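Vornar Indoor Plant Trough 400

Product code 3219

A long, narrow planter for windowsills, shelves and sideboards. The trough is made from powder-coated steel with a separate plastic liner, so the plants can be lifted out for watering and put back once they have drained. It takes three small herb pots side by side, or a single row of succulents planted straight into the liner.

The liner has no holes. If you are planting directly into it, put a layer of clay pebbles in the bottom first and water sparingly. Most houseplants do better kept in their own pots.

Details

Length: 400 mm
Height: 300 mm including legs
Finish: matt, in sage, chalk or charcoal
Liner: black plastic, removable
Feet: felt pads supplied, self-adhesive
Guarantee: 2 years

The legs are packed flat and screw into the base by hand. No tools are needed. For a low sill, leave the legs off and stick the felt pads directly to the underside.

Care

Wipe the outside with a damp cloth. Do not use scouring pads or cream cleaners on the coating. Empty any standing water from the liner after an hour or so. Limescale marks on the liner come off with white vinegar.

Not suitable for outdoor use. For balconies and patios see the Stöcker range, which is galvanised and has drainage holes.

What to grow

Basil, chives and parsley need a bright sill and regular picking. Haworthia and small aloes will put up with less water and a warm room. Ferns prefer a north-facing window or a spot further back from the glass.

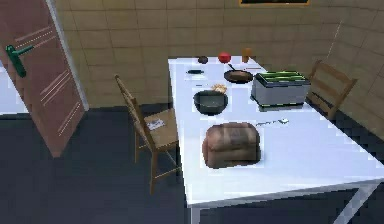 Dining room with white table and tiled wall.

Delivery and collection

Sent from our Dunport warehouse in three to five working days. Collection is free from the Dosthorpe shop, where all three colours are on display. Plants, compost and clay pebbles are sold separately. Spare liners and felt pads can be ordered from the accessories page.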